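Notebook, February
Textile handling bench, Plornard project

Morning

Went back over the folding notes for the gray knits. The flat items are fine and I don't want to spend more time on them. Trouble is still with anything that has a fuzzy surface, where two layers cling and you pick up both when you meant to pick up one.

Pile for today came out of the Hagedorn bag. Load was 277 g short of what the tag on the bag says, so either the tag is old or somebody took a piece out. Reweighed with the Vesto scale and got the same result. Wrote the new weight on the tag in pencil.

Washed the first batch on the plain cycle, spin at 1,000. Pulled it out at 11 and hung it over the rail. The spin leaves hard creases in the thick pieces and they stay in until you shake the cloth out by hand. Next time try a lower spin and see if the folding goes better. Cost is a longer wait on the rail.

Sorting rules as they stand now:

- Light gray and dark gray kept apart, mostly so we can tell the pieces from each other later.
- Anything with a cord gets the cord laid flat before folding. If the cord is inside the fold it makes a ridge and the stack leans.
- Inside-out pieces get turned before they go on the pile. Do not fold them inside out and fix it later. I did this last month and had to redo the whole shelf.
- Lint goes in the tin, not on the floor. Light lint shows up badly on the red-brown marble.

Afternoon

Picking up from a heap. Three ways tried on the soft pieces:

1. Flat grab with the whole hand. Gets a lot of cloth and tells you nothing about which part you have. Fast for moving the pile to the basket, no use for folding.

2. Pinch at a hem. Best start for a fold if you can find the hem. On crumpled fleece-type cloth I spent more time hunting for it than folding.

3. Pinch on a narrow fold and lift. The cloth gathers tight at the pinch, and the rest hangs in big loose folds, so you can look for an edge or a seam from there. Watch for a loose thread or drawstring across the cloth before setting it down.
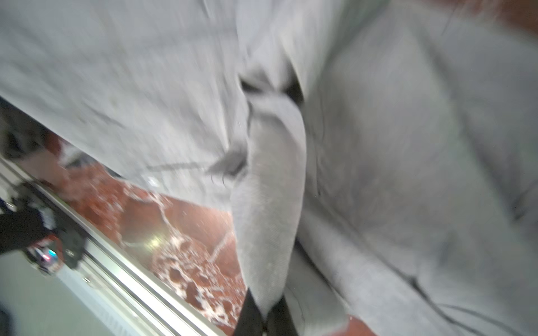 4. Second pinch, from the hanging part. Have not settled this one. Idea is to hold the first pinch still, follow a seam down with the other hand, and take the next hold where the seam meets an edge. Worked on the thin towels. On the thick pieces the seams bunch and I lost the line twice.

To do

Ask Clirngate if the replacement rail clips have shipped. Trim the loose threads before the next wash. Move the basket closer to the bench, it is a long reach from the stool. Rerun 2 and 4 on the dark gray pieces with the lower spin.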